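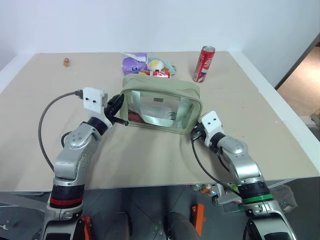 Photo: Ieva Vaher

Cabin liquids: clear pouch or resealable bag?

svaher_22
Flying out of Koldale in November with hand luggage only. The airport page says "transparent resealable bag, one litre". My green washbag has a large clear window on the front but fabric round the rim. Does that pass, or do I need the plain plastic sort?

tresix
Strictly read, no. Transparent means the whole bag. A window shows one face only. I have had a part-fabric one refused and had to repack at the belt.

ledesma_s
Disagree. I have taken a windowed pouch through Koldale 2 times this year and staff did not look at it. What they check is container size. Anything marked over 100 ml goes, even if it is nearly empty.

tresix
Not looking is not the same as allowing. Stomavberg is stricter, and she may be coming back that way.

svaher_22
I am, yes. Connection there, with a second check.

phung_k
Then measure the volume as well. Fill the pouch with rice and tip it into a jug. Mine was sold as one litre and took 1,542 ml, so it would fail on size before anyone got to the fabric.

ledesma_s
Rice packs differently from bottles — you will get some error.

phung_k
Not half a litre of it.

svaher_22
Will try the rice tonight. Does solid deodorant count towards the litre?

tresix
Stick, no. Roll-on or gel, yes.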